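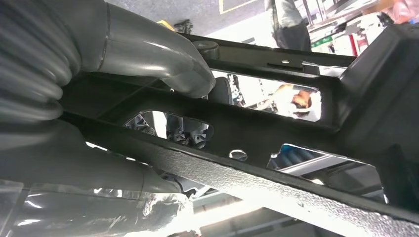 3.2 Recording of service fittings
Asking prices in managed residential estates are usually explained by floor area, plot size and distance to shared amenities. The condition of building services is left out of most price models, mainly for want of data, as sales listings rarely mention it. We treated it as a separate group of variables, recorded during the inspection round in May. The surveyors coded each fitting by form and surface before giving it any grade. Figure 2 contains two of the forms in the coding sheet: a ribbed grey hose, coded as flexible, and the smooth grey elbow that runs out of it, coded as rigid. Where both occurred in one run, the run was entered as mixed. The code says nothing about age or remaining life, which were taken from the estate's maintenance records where these existed.

Figure 2. Corrugated hose and smooth elbow pipe, close view.

The sample was drawn from the Riltow and Drovora estates. Both are gated, both charge a yearly fee for grounds and shared buildings, and both were built in stages by more than one developer. Together they hold 2,302 homes, of which 1,766 had been sold at least once during the study period and had a complete sale record. Homes passed on by inheritance or between members of the same family were dropped before this count was made. So were homes sold with a club membership bundled into the price, unless the deed stated the value of the membership separately.

Inspection grades ran from 1 (replace) to 4 (sound). Two surveyors graded each home separately and did not see each other's sheets until both had been handed in. Where the grades differed by one step, the lower was kept. Larger differences were settled by a second visit. The grading rules follow Carbone and Galli's earlier work on rented flats, with one change: outdoor runs were graded apart from indoor ones, as the Drovora houses have long garden runs that would otherwise have pulled the mean down.

Listing data came from the Avico archive, which keeps the first asking price and each later change. Sale prices came from the deeds. The two sources were matched on plot number and, where a plot had been split, on street address as well. All prices were deflated to the first year of the series. Yearly fees were entered as charged, without the one-off levies raised at Riltow for the lake banks – these were paid by sellers in some cases and by buyers in others, and the deeds do not always say which.

The service grade enters the model as a set of dummy variables, with grade 4 as the base. We also tested a version with a single linear term. It fitted slightly worse and is reported only in the appendix. Standard errors are clustered by building stage. The Dal Bello stage at Drovora has too few sales to form a cluster of its own and was merged with the stage next to it.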